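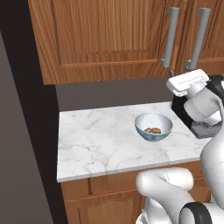

1. What the project was for

Our department had a one-term licence for the Enberg kitchen simulation package and wanted to know whether to pay for it next year. I was asked to test it for use in the second-year manipulation module. The report covers setting the package up, the tasks I ran in it, what went wrong, and whether I think it is worth having. Teodoro Aquino supervised the project and ran the package on his own computer for comparison.

Enberg is sold as a set of ready-made kitchens with a robot arm already placed in them. You can use the tasks that come with it or write your own. It comes in two versions. The teaching version has four kitchens and the full version has more, but we only had access to the teaching one, so everything in this report is about that.

2. Setting up

I installed it on a lab desktop first and then on my own laptop. The lab install went through without trouble apart from the licence key, which has to be entered again whenever the user account changes. On a shared machine this is a nuisance. I wrote to the seller and was told that a site licence avoids the problem, but a site licence was not part of the trial.

The laptop was harder. The installer picked the wrong graphics driver and the kitchen loaded as a black window. The fix is in the manual under "Known display faults", near the back, and it took me most of an afternoon to find. Once I had changed the setting it worked every time. I would ask for this page to be moved to the front, or at least put on the course website.

The manual is clear on how to start a task and stop it. It is poor on how to change one. The section on placing objects leaves out which way the axes point, and I had to find out by moving things and seeing where they went.

3. The tasks

I used the bowl scene for nearly all of my work. There is one blue-and-white bowl on a marble counter with a small heap of brown food pieces in it, and plenty of clear counter to the left. I chose it because there is nothing else on the counter to knock into, so when a run fails it is easier to say why.

The task was to pick up the bowl by its rim, carry it to a target spot on the left of the counter and put it down with the food still inside. A run passed if the bowl ended up upright, within the target area, with no pieces on the counter. Anything else was a fail, including runs where the bowl arrived safely but one piece had fallen out.

I ran the task 411 times over the project, using the controller supplied with the package. Between runs the bowl's starting place was moved by a small random amount. I left the friction and weight settings alone until the end, when I repeated part of the work with a heavier bowl. Those extra runs are not in the total and I only used them to check that the settings did something.

4. Results

Of the 411 runs, 62 failed. I watched the recording of each failed run and sorted them by the first thing that went wrong. The largest group was poor grasps, where one finger met the outside of the bowl too low down and pushed it away. The next was spills during the lift. There were also 9 runs in which the arm stopped before reaching the bowl and gave a joint limit message.

The joint limit failures all came when the bowl had been moved close to the back of the counter. The controller tries the same approach angle every time, and from there the wrist has nowhere to go. A student could fix this by writing a second approach, and I think it would make a good exercise.

The spills were less useful. In several of the recordings the food pieces shake slightly while the bowl is standing still, before the arm has touched it. I raised the number of physics steps and the shaking stopped, but the runs then took more than 4 times as long. For a class working through a two-hour session that is too slow. I put the setting back and accepted that some of the spills were the simulator's doing and not the controller's.

When Teodoro ran the task on his computer using my settings and the same random seeds, the grasp failures matched mine. The spills did not match exactly. The seller says that contact between small pieces can differ between graphics cards. If the package is used for marked work, all students should be marked on the lab machines.

5. How it compares

We already have Hasport, which is free and which most of the third-years use. Hasport has no kitchens of its own, so you must build the counter, cupboards and objects before you can begin. When I made a plain counter and a bowl in it for a fair test, it took me the best part of two weeks. The look of it was much worse, although the arm moved in much the same way.

I also read the documents for Tiongson, but they would not give a trial to a single student, so I can't say anything about how it runs.

6. What I would recommend

I would buy the teaching version for one more year, on the site licence, and use it for the grasping part of the module. I would not use it for anything where the result depends on loose food or other small pieces until the shaking has been fixed. The full version is hard to justify, as one kitchen was enough for everything I did.

If we do buy it, someone should write a two-page sheet covering the display fault, the axes and the licence key. My notes on all three are in the project folder, along with the settings file and the recordings of the failed runs. The recordings of the passed runs were deleted in March to free up space on the lab drive.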